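Briquetting press no. 2 – shop notebook, March
Print this page | E-mail this page 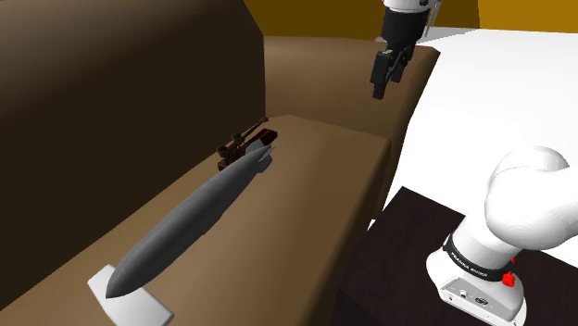
Render: grey finned body, nose on white base, dark red piece behind the tail.

Pressing trials, peat and fiber mix, Vemier hydraulic press. Continues from the entry on die wear. Strebel on the press, me on the scale and the log.

Purpose: find out why blocks from the left cavity come out taller than blocks from the right cavity at the same fill weight. Stöckli's view is uneven fill. Mine was a tired return spring in the left ejector. Both still open at the start of the day.

Setup
Pump set to 70 bar at the gauge. Dwell 4 seconds. Feed sieved, one lot only, from the Beltovby bags. Bags left open overnight in the drying room with the lids off the bins. Moisture checked on the Ortner balance before the first run and again after lunch. No change worth writing down.

Run A
Both cavities filled by hand, weighed, leveled with the steel strip. Left block taller again. The difference is there straight out of the die and grows while the blocks sit on the rack. Uneven fill is ruled out for this run. Edges on the left block crumble at the top corner nearest the operator. Right block clean on all sides.

Run B
Swapped the two punches, left to right. Everything else as in run A. The taller block stayed on the left. So the fault does not travel with the punch. Punch faces wiped and looked at under the lamp, light scoring on one, nothing that would catch a fingernail.

Run C
Punches back in their own places. Dwell raised to 40 seconds to see if the left block catches up. It gets closer but does not match. Corner still crumbles. Too slow for production in any case – tried only to learn something.

Run D
Took off the lower plate. Packed fines under the left side of the die, pressed hard enough that they had to come out with a scraper. The die was sitting slightly out of level and the punch was meeting the wall before full stroke. There is a bright rub mark on the wall at the same corner that crumbles. Cleaned both seats, bolted down in a cross pattern, checked with the square. Ran again at the original dwell. Blocks now match by eye and on the caliper.

Ejector spring: taken out anyway and compared with the new Zodo spare. Same free length. Put the old one back. I was wrong about that one.

Notes
– The wiper on the left side has a torn lip. Fines probably get in there. New wiper to be cut from the sheet in the drawer, the old one can serve as a pattern.
– Gauge needle sticks on the way down. Reads correctly on the way up. Tap it before zeroing.
– Oil temperature was not logged for runs A and B. Forgot.
– Strebel wants a clean-out slot milled in the lower plate. Possible, but the plate is hardened and would have to go out. Ask for a price first.

To do
Soak test on the run D blocks, one from each cavity, same bucket, same water. Pull the lower plate again on Sunday when the line is down and see how much has collected. If the seats are packed again with the new wiper fitted, the slot goes ahead.

Run C blocks are on the bottom shelf, marked in chalk. Do not mix them in with stock.

Last updated: March, 4 p.m.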